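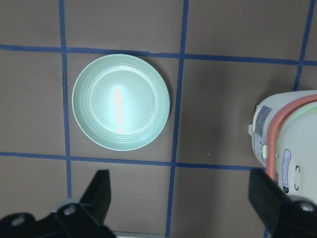

4.2 Choosing a cell before choosing a grasp

My first planner for Murkier went straight from a detected object to a grasp pose, and I was rather fond of it until I ran it with both arms on the same table! Each arm was sensible by itself. Put together, they'd happily plan through each other's elbows. So I pulled the planner apart and made it think in grid cells first: find the tape lines, snap every detection to a cell, book the cell for one arm, and only then go looking for a grasp.
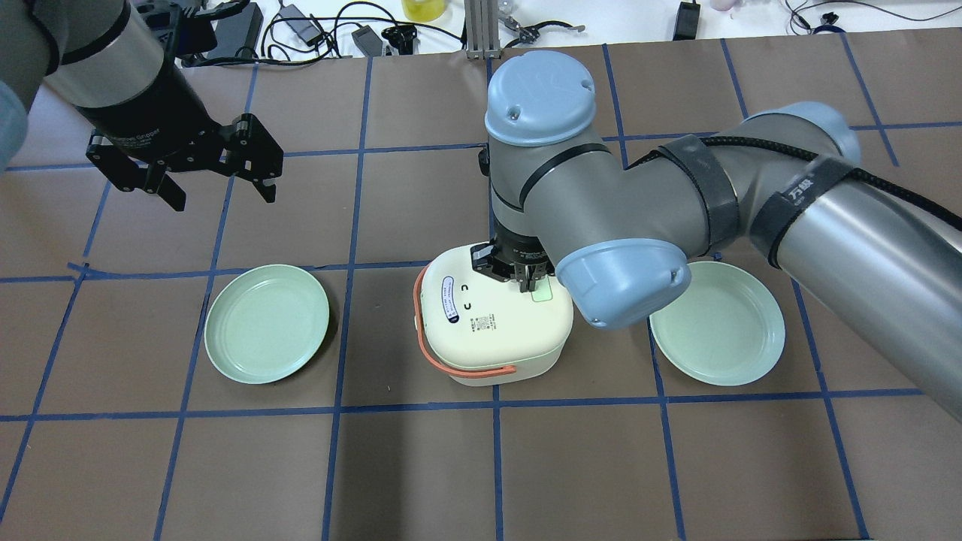
Figure 3. One gripper at the lid, the other held clear over the far cells.

Booking is dead simple (a small table of locks, really), and it's quick enough to redo whenever a detection moves. Over 1322 planning calls I logged 498 where the second arm was told to hold, and I'd guess most of those were fair.

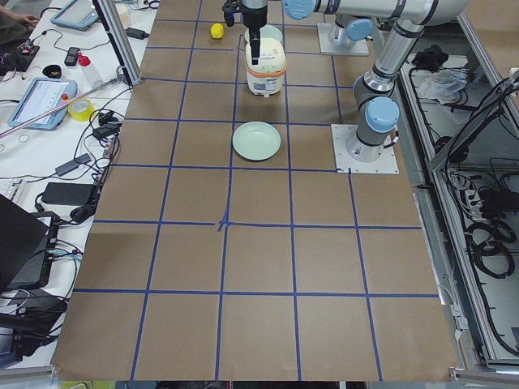
The awkward bit is height. A flat plate fits the cell idea nicely, but a tall object blocks the wrist camera's view of whatever sits behind it, and a link passing overhead belongs to no cell at all. For now I inflate the tall ones by 100 mm and let the arm's links book the cells they cross, which makes Murkier more timid than I'd like.

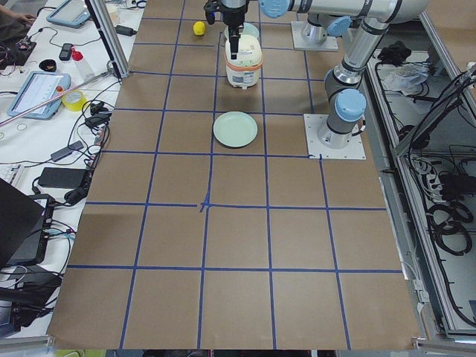 Gøran Hägglund thinks the inflation is a fudge and would sooner see the locks carry a height as well, "so that a link can pass over a plate without asking anyone". I've started on that version, though the release tested in Section 5 still uses flat locks.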